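로봇 동아리 학기말 발표가 다음 달인데 주제가 아직도 마음에 걸린다. 회의에서 '실험 보조 로봇'으로 정해졌을 때부터 나는 손을 들지 않은 쪽이었다. 반대표를 던진 건 아니고 그냥 가만히 있었다. 그 점은 반성한다.

내용은 이렇다. 양팔 로봇으로 액체를 주사기에 빨아들여 옆 컵으로 옮긴다. 색을 탄 물이다. 발표 자료 첫 장에는 '실험실 자동화의 미래'라고 적혀 있다. 색물 몇 밀리리터를 옮기면서 미래까지 들먹여야 하나 싶은데, 작년 Doltden 대회에서 상을 받은 팀들 제목도 다 그런 식이었으니 할 말은 없다.

제어 코드는 Mikuš라는 공개 패키지를 가져다 고쳐 쓴다. 설명서에는 60회 정도 시연하면 간단한 동작은 배운다고 되어 있다. 우리는 그 숫자를 믿고 일정을 짰다가 첫 주에 일정표를 버렸다. 지금까지 모은 시연이 938개다. 그중에 쓸 만한 게 얼마나 되는지는 아무도 제대로 세어 보지 않았고, 나는 이게 제일 불안하다. 주사기를 비스듬히 잡은 것, 중간에 누가 테이블을 건드린 것, 사람이 조종하다가 딴생각한 게 티 나는 것까지 전부 한 폴더에 들어 있다. 걸러내자고 했더니 데이터는 많을수록 좋다는 대답이 돌아왔다. 정말 그런가? 조종을 대충 하면 로봇도 대충 하는 법을 배울 텐데.

주사기는 생각보다 까다로운 물건이다. 집는 것까지는 그럭저럭 된다. 문제는 세로로 세운 채 컵 위에 멈추는 동작이다. 끝이 조금만 기울어도 방울이 컵 밖으로 떨어지고, 떨어지면 닦아야 하고, 닦다 보면 컵 위치가 바뀐다. 위치가 바뀌면 어제까지 잘되던 게 또 안 된다. 이걸 두고 '환경 변화에 강인한 정책'이라고 발표문에 쓰자는 의견이 나왔을 때는 나도 좀 웃었다.
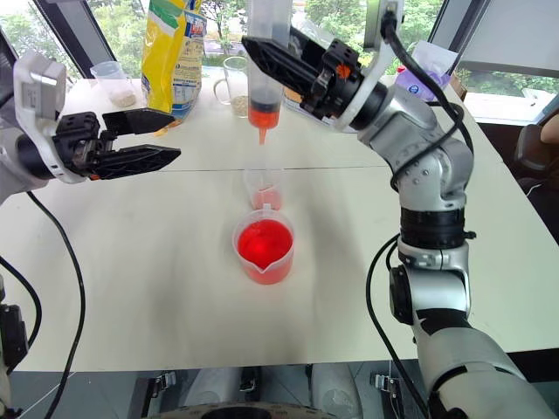
밀대 쪽은 더 심하다. 누르는 힘을 재는 센서가 따로 없으니 얼마나 밀렸는지는 결국 집게 위치로 짐작한다. 처음에 뻑뻑하다가 갑자기 쑥 들어가는 구간이 있는데, 사람은 손끝으로 바로 알아채고 힘을 뺀다. 우리 로봇은 모른다. 그래서 한 번에 다 쏟아 버리거나, 아니면 멈춰서 한참 가만히 있는다. 오후 4시쯤 되면 다들 지쳐서 그 가만히 있는 시간을 '신중하게 판단 중'이라고 부른다.

성공률 계산도 못마땅하다. 주사기에서 액체가 나오면 성공으로 치자는 사람이 있고, 전부 컵 안에 들어가야 성공이라는 사람이 있다. 나는 후자다. 그런데 후자로 치면 발표에 올릴 숫자가 너무 초라해진다는 게 반대 이유였다. 숫자가 초라하면 초라한 대로 올리고 왜 그런지 설명하면 되지 않나. Nunstead 팀은 작년에 실패 영상만 모아서 5분을 틀었는데, 나는 그 발표가 제일 기억에 남는다. 상은 못 받았다.

그래도 공평하게 적자면 좋아진 것도 있다. 5월 초만 해도 양팔이 서로 부딪힐까 봐 한쪽을 아예 꺼 두고 했다. 지금은 둘 다 켜 놓고도 비상정지에 손을 올리고 있지 않을 때가 가끔 있다. 신입생이 만든 집게 보정 스크립트도 꽤 쓸 만하다. 변수 이름이 전부 a, aa, aaa인 것만 빼면.

다음 주에는 학습을 다시 돌린다. 2000스텝마다 저장해 놓고 어느 시점이 나은지 비교하기로 했다. 이번에는 내가 우겨서 평가할 때 컵 위치를 미리 종이에 적어 두고 그 순서대로만 하기로 했다. 잘되는 자리에서만 열 번 하고 끝내는 건 이제 그만하고 싶다. 여기에 Brarnon에서 빌려온 조명까지 달자는 얘기가 있는데, 나는 반대다. 낮에 모은 데이터를 가지고 조명을 바꾸면 무엇 때문에 결과가 달라졌는지 또 모르게 된다. 바꿀 거면 한 번에 하나만 바꾸자고 회의록에 굵은 글씨로 써 놨다.

결과가 나오면 다시 쓰겠다. 성공 기준은 아직 합의가 안 됐으니 두 가지 숫자를 다 올릴 생각이다.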